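Search this site Search Go

The table is the first thing Waqas Sial checks in the morning. He goes over it before he turns the arm on, picking things up, moving a cup a few inches, taking something away. Then he sits down and starts recording.

"If I set it up the same way twice I've wasted a morning," he says. "You do it without meaning to. You have a way you like to put a bowl down, and you keep putting it down like that."

Sial runs data collection at Terutlow, which makes software for robot arms that handle household objects. The project he works on is called Gunel. Its goal is a single control model that can be told to put the strawberry in the bowl, or stand the mug up, and do it with objects it hasn't been trained on. To get there the model needs examples, and the examples come from people. An operator guides the arm through a task from start to finish while the cameras and the joint readings are saved together. One of those runs is an episode. When we spoke, the Gunel set held 1,031 of them.

He doesn't think that is a lot. "People hear a thousand and think it's big. Split it up by task and by object and you're down to a handful pretty fast. There are things on that table with 22 episodes to their name, and I wouldn't trust the arm with them yet."

I asked what makes a good episode. He said the motion should be steady and the operator should know what they're going to do before they begin. Pauses are the main problem. When a person stops to think, the arm stops too, and the model learns from that the same as it learns from everything else.

"We had a version early on that would go to the cup and just wait there," he says. "It had picked that up from us. We were all new, and we all waited at the cup, trying to work out how to get the fingers around it."

Those early recordings were thrown out. Sial says he was sorry to lose them but would do it again. New operators now spend their first days on practice runs that are never saved, and they are asked to say the task out loud before they touch the controls.

The objects are mostly toy food and cheap kitchen things. Toy fruit holds its shape and doesn't go bad over a long week of being dropped. Sial buys most of it himself and keeps a list of what has been used and how often. He looks for things that give the gripper different kinds of trouble: round things that roll, flat things with a low rim, handles that may be facing any direction.

"A plate is harder than people expect," he says. "It's big, so you'd think it's easy to find, and it is easy to find. Getting a finger under the edge is another matter." 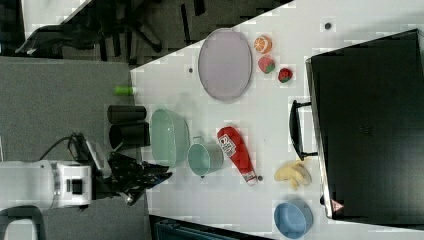 The arm at the edge of the work table, with toy fruit, dishes and a ketchup bottle set out.

Babar Tanoli came to the project from the other side. He trains the models, and for a while he only saw the recordings as files. Now he spends part of each week at the table as an operator. He says he asked to do it after arguing with Sial over a batch of episodes he thought were careless.

"I sent back a long note about grasps that looked wrong to me," Tanoli says. "Waqas told me to come and do 2 of them myself. I did 2 and I took the note back."

What he hadn't understood was how little room there is near the side of the table where the arm sits. Things placed close to the edge have to be approached at a steep angle, and the approach that looks clumsy on a screen is often the only one open. He has since changed how the episodes are scored. Operators can mark one as awkward without marking it as failed, and both labels go along with the recording.

Failed episodes are kept as well. Of the full set, some 579 went cleanly from beginning to end on the first try. The rest include a slip, a second grasp, or a run that was given up partway. Tanoli wants more of the second-grasp kind. "If the bottle rolls and the operator goes after it and gets it, that's worth more to me than a perfect one. The arm is going to miss when it's on its own. It needs to have seen somebody miss."

Sial doesn't fully agree. He thinks recovery should be recorded on purpose, as its own task, with the bottle already out of place at the start. His worry is that operators who know a miss is welcome will get loose with the first grasp. The two of them have gone back and forth on this since April and haven't settled it. For now, they do some of each and tag them differently.

They do agree about clutter. The first Gunel tables had one object and one bowl. The model did well on those and fell apart when a third thing was put down. Since then the rule has been that most of what is on the table should have nothing to do with the task. An operator told to move the banana will have fruit, cups and dishes in view that stay where they are.

"You want it to learn to leave things alone," Sial says. "That's a skill. It's a lot of what we do in a kitchen, if you think about it."

A typical session runs until the operator starts to get sloppy, and Sial says everyone learns their own limit. His is a little under two hours. Tanoli's is shorter. After that they swap, or clear the table and label what they have. Labeling is the part neither of them likes. Each episode gets a written instruction in everyday words, and a second person writes another one without looking at the first, so that the model hears the same task put different ways.

"I write 'put the peach on the plate,'" Tanoli says. "Waqas writes 'move the pink fruit over to the purple dish.' Both are right. My mother would say something else again, and it should work for her."

The next stage is a second table at the Drondcombe office, with another arm of the same type and different people running it. Sial will go up to help with the setup and then stay out of it. He wants objects he hasn't chosen, put down by someone with other habits. He has sent them the scoring sheet and the practice schedule, and he has left the shopping list off.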